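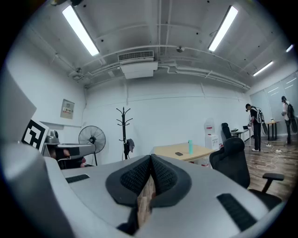 Skidavent air deflector for ceiling air conditioners

Manufacturer: Stustomano
Sold and sent by: Adamczyk, Ollholm
Availability: in stock

Do you sit under the air conditioning and feel cold air on your neck all day? The Skidavent is a light plate which is hung below the outlet of the unit. It turns the air to the side, so that it mixes with the air of the room before it comes down to the desks. The unit itself is not changed and no holes are drilled in it.

The plate is made of clear plastic, 3 mm thick, with rounded corners. You can set it at three angles. For cooling we recommend the flattest angle. In the heating season you can open it more, otherwise the warm air stays too high under the ceiling. Many of our customers change the angle only twice in the year.

What is in the box
Deflector plate
Two hanging arms with rubber feet
Four cords with clips
Spirit level (small)
Printed instructions

Fitting
Switch off the unit and wait until the flaps are closed. Wipe the edge of the cover with a dry cloth. Put the arms on the edge first, then clip the plate into the arms and tighten the cords by hand. With a safe ladder the work takes some 30 minutes for one person. Please do not use tape or glue in place of the cords.

The filter must stay easy to reach. If your unit takes in the air through the middle, the plate has to be hung only under the outlet side and must not cover the intake.

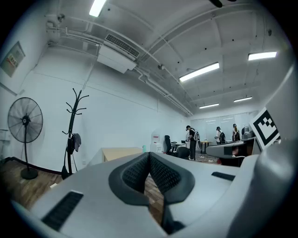 Room with a wooden floor.

Please put a blanket under the ladder if your floor is made of wood.

Care
Lukewarm water and a soft cloth are enough. Cleaners with alcohol make the plastic cloudy after a time, and this is not covered by the guarantee.

Questions we often receive

Does it make noise?
When the cords are tight, no. If you hear a rattle, the plate is mostly hanging a little crooked. Check it with the spirit level.

Can I shorten the plate?
Yes, with a fine saw, but a cut plate cannot be returned.

Is there a longer plate?
A longer plate is planned for February. The arms will be the same, so you can order only the plate.

Page last changed: November 23, 2019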